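How wounds were closed in a small town hospital, and how they are closed now

Student project report, health and society module
Notburga Holzer

1. Why I chose this

My project is about stitches. I wanted to know how a small hospital closed cuts in the past and what has changed for patients. I used the Haslam cottage hospital, which opened in 1905 and kept a ward book that can still be read in the town library.

2. What I read

The ward book has 233 pages and I read all of them in February. I left out broken bones and fevers and noted only entries where a wound was sewn or bound. There were 179 of these. Most were hand injuries from mills and farms. 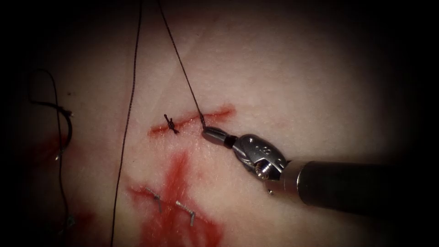
The handwriting was the hardest part. Two doctors wrote in the book, and one of them shortened nearly every word. Where I could not read an entry I left it out of the count.

3. Thread

The early entries mention silk and catgut. Catgut was made from the gut of sheep or cattle and the body slowly broke it down, so it was used for deeper layers. Silk was used on the skin and had to be taken out later. Today many threads are man-made, and some dissolve by themselves. Skin glue and paper strips are also used for small cuts.

4. Coming back to the hospital

Patients were told to return to have their stitches removed. Many did not. The book often says "not seen again" — this could mean the wound healed well, or that the person could not lose a day's pay. 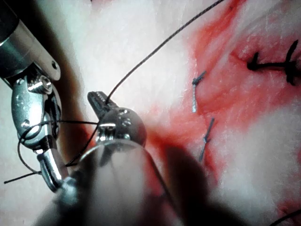

I also asked people in Workton about their own stitches. Older people remembered being kept in overnight for things that would now be done in an afternoon. Several still had a scar with marks on both sides of it.

5. Problems with my project

One hospital is a small sample. The book does not give ages before page 40 or so, and I started my interviews too late. I would like to compare Haslam with a city hospital, but I did not get a reply to my letter before the deadline on 6th April.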